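Maltar tables – care and cleaning FAQ

What is the top made of?
All Maltar tables sold by Ovdale have a laminate top with a printed wood grain. There is no real veneer on the surface, so it should never be sanded, oiled or waxed.

How do I clean it day to day?
Wipe along the grain with a soft cloth dampened in warm water and a drop of dish soap. Go over it again with plain water, then dry it. Soap left behind dries to a dull film.

Can I use spray polish?
No. It builds up and attracts dust.

I have small dark marks that won't wipe off. What are they?
Usually pencil, or rubber from the feet of a lamp or a laptop stand. Try a white pencil eraser first with light pressure. If the mark is still there, put a little rubbing alcohol on a cloth, hold it on the spot for a few seconds and wipe. Two tries are enough. A mark you can feel with a fingernail is a scratch, and cleaning won't remove it.

Are melamine sponges OK?
We don't recommend them. They are a fine abrasive and leave a shiny patch on a matte top.

Can a scratch be repaired?
Shallow ones can be filled with a wax stick. The Grube sticks come in 3 shades, and most people need the two lighter ones, as the grain has paler and more orange bands. Deep scratches that show the core should be sealed soon to keep water out.

Will the color change in sunlight?
Slightly, over several years. Move table mats and trays from time to time so the top ages evenly.

Can I put hot pans on it?
Use a trivet. Heat can loosen the glue under the laminate, and a blister can't be pressed flat again.

Do you sell replacement tops?
Yes, for any Maltar table bought after 2000. They ship from our Stirthorpe warehouse – allow two weeks. The screws are included, but the legs are reused from your old table. 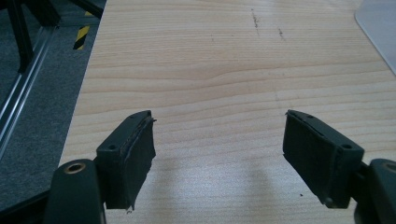 Older tops had a different hole spacing underneath, so measure between the leg plates before you order.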